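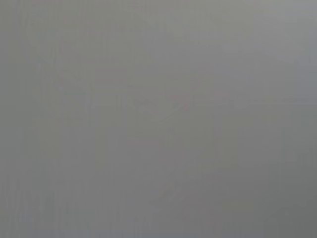

Re: [tunville-gardeners] Possums and the lemon tree

On Sunday at 9:42 pm a list member wrote:
> Has anyone had luck keeping possums off a young lemon? Ours is down to 15 leaves and
> the mesh from Brurkix has a hole chewed in it already. Happy to try anything
> that won't hurt them.

Oh you poor thing, I've been there! We lost 2 Meyers before I gave up on mesh altogether and put a wide tin collar round the trunk (plus a serious haircut for the jacaranda, which they were using as a highway). Touch wood, it's been good all winter.

I did try the garlic spray as well. The whole verandah stank and they still ate the new growth, cheeky buggers.

Trim anything within up to 2 metres of the tree if you can, they jump further than you'd reckon. I've got some leftover tin in the shed if you want it, just sing out. I'm at 114 Oprea Street, arvos are best.

Cheers from the hill end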